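Kimeck sim forum > Hulo arms > Faults and crashes

Left arm stops over the table, no error, gripper never closes

privholm_bench
Friday night and I'm stuck. Sim scene, two Hulo arms on one table, left one does the picking, right one is supposed to stay parked. Left arm goes out over the wood, gets to the grasp pose and just... stops. No fault code. Controller says "running". Gripper close command shows as sent in the log, never acked. Had to kill it by hand, 2 times tonight.

Wrist view and room view below, same session. Blue cube is the target. 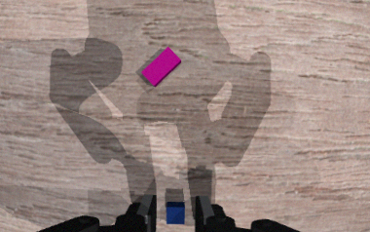
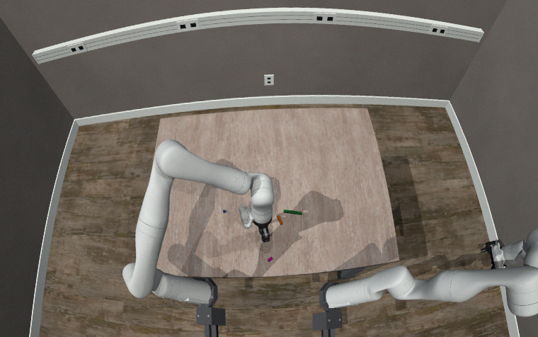

Left arm, wrist view first and then the whole table.

What bugs me more than the hang is the stop button. Hit soft stop in the panel and it took 3 seconds to do anything. On the real cell thats not ok.

tablesaw_tim
cube isn't gripped in the first one, there's wood showing on both sides. so fingers open, yeah, matches your log. what version of the Kwak bridge?

privholm_bench
Latest, updated it in February and havent touched it.

greyplank
Your timeout is off. Kwak ships with the ack timeout set to zero, meaning wait forever. Set it to 2 seconds and it'll fault properly like it should. Did this to me for weeks.

orbitmule
Disagree that's the fix. Timeout gives you a nice error, fine, but the close still doesn't go through. I'd look at the right arm. It's stretched out low over the floor on the right side, gripper way over by the wall. Is that your park pose?? If the bridge thinks that arm is still moving it holds the queue for both.

privholm_bench
Not my park pose no. Park is folded up next to the bracket. Figured it was cosmetic, the right arm isn't in the task at all

orbitmule
Not cosmetic. Joint targets not reached = arm busy = shared queue blocked. Check the state topic for the right side.

greyplank
Shared queue was split up ages ago, one per arm now. Still say timeout.

orbitmule
Split only if you turn it on. Default is still shared, look in the bridge config.

tablesaw_tim
you might both be right lol. but can we talk about the 3 sec stop. if soft stop goes in the same queue behind the gripper command that's a way bigger problem than a missed cube

greyplank
Soft stop was never a safety stop. Use the hardware e-stop on the real cell, end of story.

tablesaw_tim
sure, but people will reach for the button on the screen. I would. It should skip the queue

privholm_bench
OK checked. Right arm state says MOVING, has been since startup. Bad home offset on its side, my own file, old copy – so it keeps chasing a pose it can't get to. Queue is set to shared. Timeout is zero. So everybody wins I guess.

Fixed the offset, split the queues, timeout at 2. Gripper close gets acked now. Only ran it a couple times so not calling it solved.

Stop lag I havent touched. Opening a separate ticket for that, and nothing goes onto the real arms til I hear back.

orbitmule
Post the ticket link when you have it, want to add my logs. I see the same lag with one arm only.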